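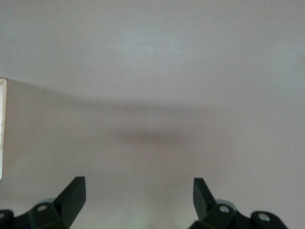

Pourquoi laisser reposer une pâte à pain avant de la façonner ? Le repos détend le réseau de gluten et rend la pâte extensible.

Fiche 3 -- Fermentation et façonnage
Mai 2021

Le pétrissage aligne les protéines de la farine et met le réseau sous tension. Une pâte façonnée aussitôt se rétracte et se déchire en surface. On compte 20 minutes de détente sous linge après division, davantage si la farine est tenace.

Pointage : première fermentation, en masse. Elle détermine l'essentiel des arômes.
Apprêt : seconde fermentation, après façonnage. Elle fixe le volume final.

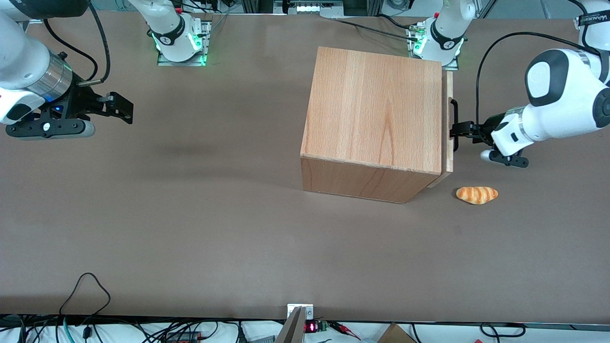
Un apprêt trop court donne une mie serrée et une grigne éclatée. Trop long, il affaiblit le réseau -- la pièce s'étale à l'enfournement. Le test du doigt reste le contrôle usuel : l'empreinte doit remonter lentement.

Pour le protocole Szekeres (pointage à froid), réduire la levure et travailler à 3 °C. Relever le pH au début et à la fin du pointage. Voir le tableau 9 du polycopié.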